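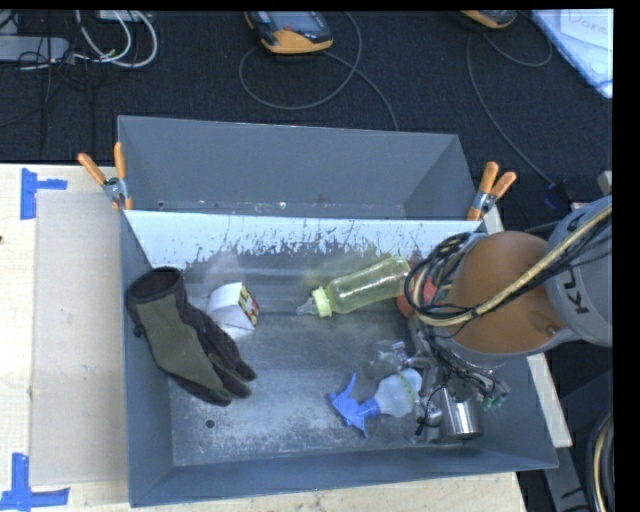

Item 3: the sorting bin with its divider and the two orange-handled clamps

Gekside Hall Users' Group
Minutes of the meeting held at Briltstead Rooms, 04/01/2019

Present: Yanti Pattinasarany (chair), and four members as signed in the book.
Apologies: one received.

1. Minutes of the last meeting
Agreed as a true record. The spelling of Gernine was corrected under item 6.

2. Money
The balance stands at £1,491. The invoice from Lombardi for the shelf brackets, £70, was passed for payment. Hire charges stay as they are until February.

3. Lost and found bin
The metal bin on the table was discussed. It still has a glove, a baby bottle, a spray bottle, a small white box and a metal cup in the front part, along with other bits. The narrow part behind the divider is to be kept for keys, phones and purses, and nothing else is to go in there.

The bottom of the divider is badly scraped and the grey is showing through. One member asked for it to be rubbed down and repainted. Another felt it would only get scratched again — the meeting agreed to leave it for now. The clamps stay on the ends of the divider until a proper fixing is found.

Agreed:
Items to be kept for 21 days and then given away or thrown out.
The spray bottle to be moved to the cleaning cupboard after its contents have been checked. If there is no label it will be emptied and put in the recycling.
The baby bottle to be mentioned to the parent and toddler group before it goes.
A notice to go up by the door. Yanti to write it.

4. Cupboard at the Gernine end
The door sticks. Yanti has asked for a price to have it planed. Members are asked not to force it — the top hinge was refitted only last year.

5. Any other business
The kettle needs descaling. Two of the folding chairs have lost their rubber feet and are marking the floor, so they have been put behind the stage until new feet are bought.

6. Next meeting
To be held in February, same place. Items for the agenda to Yanti beforehand, please.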